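Read this section before you fit the Jinix bench scale for the first time.

## 3. Setting up the scale

1. Put the scale on a level table, away from fans and open doors.
2. Turn the 5 feet until the bubble sits inside the ring.
3. Plug in the mains lead and press ON. Wait for the display to show 0.

**Note:** The scale weighs up to 4,000 g. If the display shows "HI", take the load off at once.

## 4. Weighing with a bin

4.1 Place the empty bin on the pan. Check that no side touches the wall or the table.

4.2 Press TARE. The display goes back to 0.

4.3 Add the goods a few at a time. Wait for the figure to settle before you write it down.

**Caution:** Do not drop goods into the bin from a height. Knocks can damage the load cell.

4.4 Empty the bin and brush out any dust or flakes of paint. Tare again before the next batch, as a bin with chipped paint can lose a little weight over time.

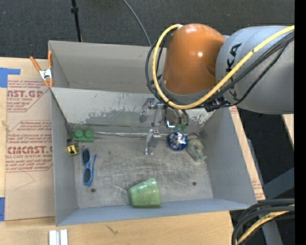
## 5. Checking the reading

5.1 Place the 1,000 g test weight in the middle of the pan.

5.2 If the reading is out by more than 9 g, hold CAL until the display flashes, then let go.

5.3 If it is still out, send the scale to the Clendstead service desk.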